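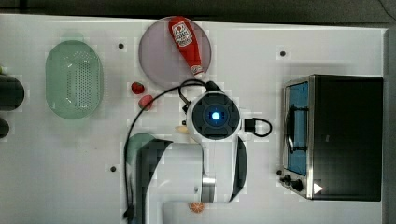

Search this diary Go

August, getting on for midnight

Second night of the coffee course and my sleeves still smell of smoke. I have opened every window in the flat and it makes no difference, I think it's in my hair as well. I don't mind a bit!

So, the news first. I roasted my own beans tonight, from green, in a flat iron pan over Chaltu Tefera's tiny burner, and I only scorched a few of them. Chaltu has the patience of a heron. She let me shake the pan all wrong for a good while (I was doing a sort of frying-an-egg wobble) before she put her hand over mine and showed me the proper swing, forward and a little flick back, so that the beans roll over and don't just slide about in a clump. After that it went much better. They go yellow first, which I hadn't expected, and smell like hay or toast, and then they go a horrible patchy brown and you think you've ruined them. Then comes the crackling. I jumped. Mesfin Sisay laughed so hard he had to go and stand in the corridor.

I should write down the order of things while I've got it in my head, as I'm bound to muddle it by the weekend. Wash the green beans and rub them between your palms till the papery bits come away. Roast, keep them moving, stop before you think you should. Carry the pan round so everybody can wave the smoke towards their face (my favourite part, people shut their eyes). Pound them. Water in the jebena, coffee in when it's hot, let it rise up the neck and take it off, then back on again. Leave it to settle. Pour from high up if you dare. I don't dare. Tsehay Chala pours from nearly shoulder height into those little cups with no handles and never stops talking while she does it. 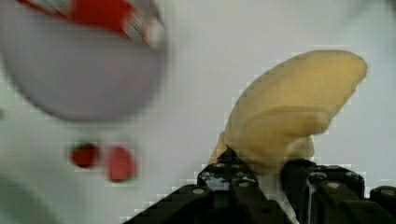
The three rounds all have names and I've finally got them straight: abol, tona, baraka. Abol is the strong one and it went through me like a fire alarm. Tona is made with the same grounds and more water, and baraka is the last and weakest and meant to carry the blessing, so it's rude to slope off before it. I had wondered last week why Bezawit Tilahun gave me such a look when I reached for my coat after the second cup. Now I know, and I went and said sorry to her tonight, and she said she'd only been worried about me missing the popcorn. There is popcorn! With a bit of sugar on it. I had three helpings and no supper.

It cost me 47 pounds for the whole course, and I did feel a bit sick when I paid it, what with the car. But I've spent more than that on worse evenings. There was the watercolour weekend, for a start.

Svetozár Brabec was there again, in the same green jumper, heat or no heat. He's a serious coffee man, scales and a thermometer and one of those long-necked kettles at home, and last week he asked so many questions about grams that Chaltu started answering them in Amharic. He was quieter tonight. He told me he'd driven 27 miles to get there and had got stuck behind a hay lorry for most of them. When it came to his go at the pan he burnt the lot, black as coal, and he was so downcast that Mesfin tipped half of his own into Svetozár's mortar without a word. I thought that was lovely. They ended up swapping phone numbers over a argument about cardamom.

Speaking of which, I must ask Mum whether she still has the big stone mortar. Mine is a silly marble thing meant for garlic and the beans leap straight out of it. I was picking them out of the sofa yesterday. I've also ordered a jebena from Gashaw, the black clay sort with the round bottom and the straw stopper, and they say it wants seasoning before you use it. Tsehay says to boil old coffee grounds in it and throw that away, then do the same again, and on no account to let soap anywhere near it.

We talked a lot while the last pot was settling. Bezawit grew up in a house at 2,000 metres or so her father claimed (nobody had ever measured it, and her uncle always said it was higher) and her grandmother did the whole ceremony every morning on cut grass spread over the floor. If you wanted to know who was getting married or who had fallen out with whom, you sat near the pot and kept your mouth shut. She said she learned to stay still that way. I had a great-aunt who was like that with a teapot, so I told her about Auntie and the digestive biscuits, and we got the giggles.

Got home at half past ten and should have gone straight to bed. Three cups, though. I've descaled the kettle, written to my sister and sorted the drawer with the batteries in. I'm wide awake and my handwriting's gone all spiky.

Next time we're doing the bread that goes with it, and I've been told to bring an apron and a tea towel. Must wash the blue one. Also ring the garage about the exhaust, and find out if Mum's mortar went to the charity shop.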